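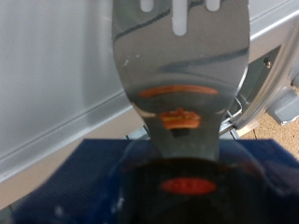
6 March 2021

Citric bath, second week. Bath level down again overnight, lid not seated. Topped up with deionized water to the line and re-weighed the beaker: 967 g net. Stirred by hand, no undissolved acid at the bottom. pH strip reads the same as at the end of February, within what the strip can show.

Purpose unchanged. The Dendent sheet rusts at sheared edges after salt spray, the Firnari sheet mostly does not, and both are sold as the same grade. Either the surface is carrying free iron from the shear or the Dendent stock is off composition. Passivation should fix the first and do nothing for the second.

Procedure as run:

- degrease in warm detergent, rinse, rinse again in deionized
- water break test on both faces; repeat degrease if the film beads
- bath for 2 hours, coupons hung on nylon line, no metal contact
- rinse, air dry on edge
- copper sulfate drop on the sheared edge, wipe, look for pink

Controls skip the bath and get everything else.

Result: Dendent controls went pink along the burr side of the shear, almost nothing on the roll-over side. Treated Dendent coupons clean on both, except one with a faint spot near the hanging hole. The hole was drilled with the old bit that also does mild steel. Counting that as contamination from the bit. Firnari controls showed a trace at one corner only.

So free iron, at least as the main cause. Composition is not ruled out until the Drurdale lab returns the assay.

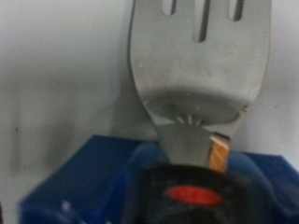
*Slotted stainless turner, dull face. The center slot is the longest.*

Finish affects how easy the copper test is to read. On brushed stock the pink sits in the grain lines and can be mistaken for a reflection of the bench lamp. Switched the lamp off and read the edges by the window. Do it this way from now on and note it on the sheet.

Punched slots and holes are the next problem. A coupon has an open edge that rinses well, while a narrow slot holds liquid. Suspect acid dragout is drying in the corners and leaving the haze we saw on the Ryu samples. Haze wipes off with a wet swab, so residue is more likely than etching.
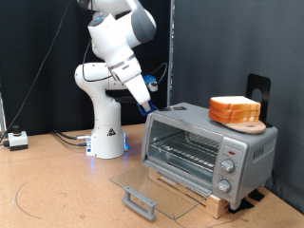
Plan for the slotted blanks is a longer rinse with agitation, then blow out with filtered air before drying. If haze persists, add a dip in weak bicarbonate and rinse again.

Salt fog cabinet is free next week. Load 4 treated and the same number of controls, run to more than 100 hours, check edges daily. Cabinet drain is slow, clear it first. Replace the drill bit and keep the new one in the stainless drawer.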